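Home Contents Chapters Glossary Contact

Chapter 4
Furniture and the Small Room

In the old houses of Curkgate, one room was used for many things. The family cooked there, ate there, and in January often slept there as well, near the stove. The furniture had to serve all these uses, and this chapter explains how the local joiners answered the need.

We begin with the table. It was normally the first large thing a new household bought, and it was expected to last longer than the marriage. In the Khunthong inventory, which lists the goods of 27 houses, a table is named in every one, while chairs are missing from 16.

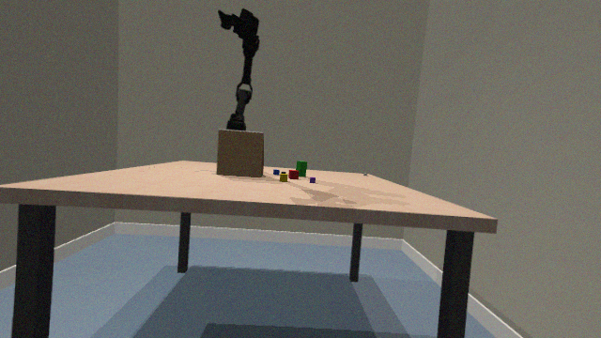

Chairs were missing for a simple reason. Benches were cheaper, and they could be pushed against the wall after the meal. Only in the richer street of Tukwood do we find sets of chairs before the second half of the century.

The student should read section 4.1 together with the map on page 80.

Related chapters
Chapter 3: Stoves and Chimneys
Chapter 5: Beds, Boxes and Cupboards
Chapter 6: The Faltusero Workshop

This site uses cookies to remember your page. Accept Settings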